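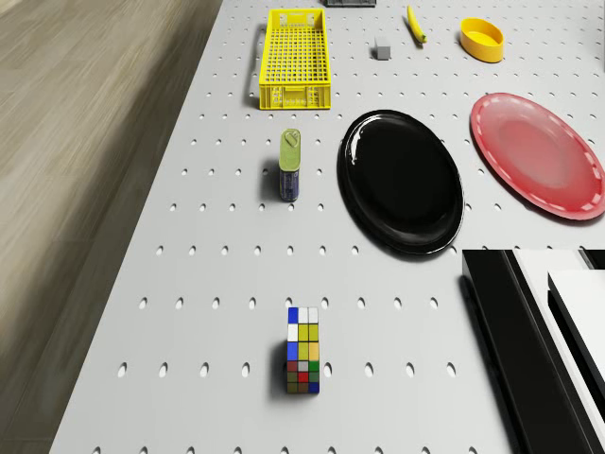
Poste de tri Brutton, plateau perforé et caisse ajourée – vue de simulation.

Le poste Brutton prend en charge la dépose et le rangement d'objets variés sur une table perforée. Il est prévu pour les ateliers de préparation où les articles changent souvent et où l'on ne veut pas refaire l'implantation à chaque série. Chaque projet est d'abord monté en simulation, avec la vaisselle, les boîtes et les caisses du client, puis validé avec l'équipe qui travaillera à côté.

Chez Werncombe, le poste a été mis en service en February dernier, soit en février, sur la ligne des retours. Les opérateurs ne font plus la dépose répétée en caisse. Ils gardent le contrôle des pièces abîmées, le réglage des prises et la reprise des refus.
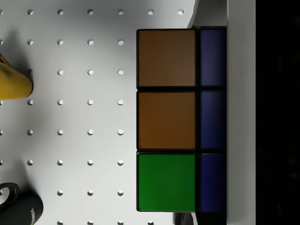

La formation dure 30 heures et se fait sur place. Tainá Prado, responsable des mises en service, conseille d'y inscrire les deux équipes – celle du matin est souvent la seule prévue, et les arrêts du soir restent alors sans réponse. Le changement de référence se fait depuis le pupitre, sans programmation.

Niveau sonore au poste : 78 dB maximum
Références mémorisées : 200
Hauteur hors tout du pupitre : 185 cm
Options : pupitre mobile Durkar, convoyeur de sortie Araújo

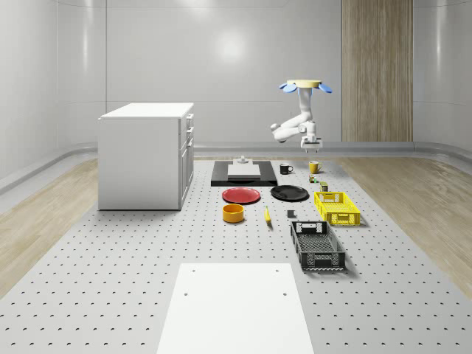 Faut-il un opérateur en permanence au poste ?
Une présence à proximité suffit. L'opérateur est appelé par un voyant en cas de refus ou de caisse pleine, et peut tenir un autre poste entre deux appels.

Fiche mise à jour le 08/06/2021. Devis et visite d'implantation sur demande.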